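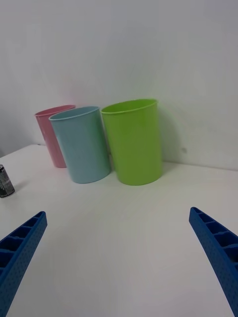
From: Elli Juntunen
To: Fumidville potluck list
Date: Dec 8, 2018
Subject: Re: cups for the potluck

Éabha Fahy wrote:
> Do we have enough cups, or should I buy the paper ones again?

Please don't, we've got plastic! Pink, light blue and lime green, so everybody can pick a color and hang on to it all night (I lost mine 3 times in June). And there's Pepsi, the zero sugar lime kind. 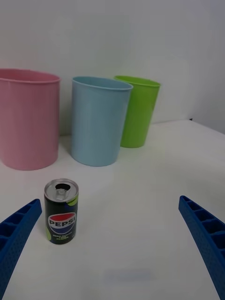
Wondimu wants to know if anyone's bringing plain water too, and he's calling the green cup now.

Elli J.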